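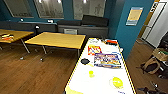
A larger game box and a smaller printed box on a white table with a thin yellow edge.

Box sizes should be standardised

The outer dimensions of a board game box are usually settled late, by someone who has not been asked to think about shelves. The result is a product category in which almost no two items stack properly. I have kept games for long enough to have measured a good many of them, and my view is that publishers should agree on a small set of footprints and keep to it. Five would be enough. The objections are weaker than they are usually made to sound.

The present position is as follows. A publisher picks a box by looking at the largest flat component, normally the folded board, and adding clearance. The height follows from the thickness of the punched sheets before punching, plus the tray. The lid is then sized up or down according to what the game will sell for, and this last step causes most of the trouble. A buyer expects a certain volume for a certain price, so a deck of cards and a pad of score sheets go into a box that could hold three such decks. The remaining space is filled by a folded card insert with a trough down the middle.

Vedine is a fair case. The first printing came in a square box with a deep lid. The second printing, with the same contents, came in a box slightly narrower and noticeably taller. The expansion came in a third size that sits neither inside the base box nor squarely on top of it. Nothing in the components called for any of this. The rules booklet was even reset to suit the new proportions, and the setup diagram on page 2 became too small to read without good light.

Tromdale did better. Its base game and every later set share one footprint, and only the height changes, in whole steps. A full set stands on a shelf like a row of files. I do not think it is an especially good game, and I have kept it for longer than several that I prefer. Storage affects use. A box that can be taken out with one hand gets played on a Sunday afternoon, and a box at the bottom of an uneven pile does not.

The first objection is commercial. Publishers say that a box must stand out in a shop, and that shape is part of how it does so. This may have been true when most games were bought from shop shelves by people who had not heard of them. A large share of buyers now see the box as a small square picture on a screen, where its real size can't be judged. The artwork does the work there, and a standard footprint places no limit on artwork. Books have managed with a handful of trim sizes for a long time and are still told apart without difficulty.

The second objection is technical: some games have parts that will not fit. This is correct for a minority. A moulded tower, a one-piece board or a long plastic track may need its own box. A standard can allow for exceptions, as paper sizes do, provided that the exception has to be justified. What should stop is the use of an odd size where the parts are ordinary cards, counters and a board that folds in four.

The third objection concerns cost, and it points the other way. Changing a die for cutting box board costs money, and so does packing mixed cartons. Shipping charges are often worked out on volume, so air in the box is paid for at each stage, and in the end by the buyer. A smaller set of sizes would let printers hold stock board cut to known dimensions. I accept that a publisher with a single title sees little of this saving. A publisher with a list of 100 titles would see it in the first reprint.

There is also the matter of the insert. Most inserts are thrown away by anyone who plays the game often, and replaced with bags. Ambrosio has a vacuum-formed tray with a well for each type of piece, which works until the cards are put in sleeves, after which the card well is too narrow by 2 mm. The tray was plainly drawn around bare cards with no tolerance. If footprints were fixed, trays could be designed once, tested properly and reused across titles, with sleeve clearance included from the start.

Lid fit deserves a line of its own. A lid that is too tight draws a vacuum and has to be worked off corner by corner, which splits the wrap at the edges. A lid that is too loose comes off when the box is stored upright. Cono has nearly the right fit, with a thumb notch on each long side, and I can't see why the notch is not universal.

I would start with height steps, as these are the easiest to agree and the least visible to a marketing department. Footprints could follow as titles come up for reprint. Existing owners would be left with mixed shelves for some years, myself included, and the older boxes would have to go on the top shelf, laid flat, with the heaviest underneath.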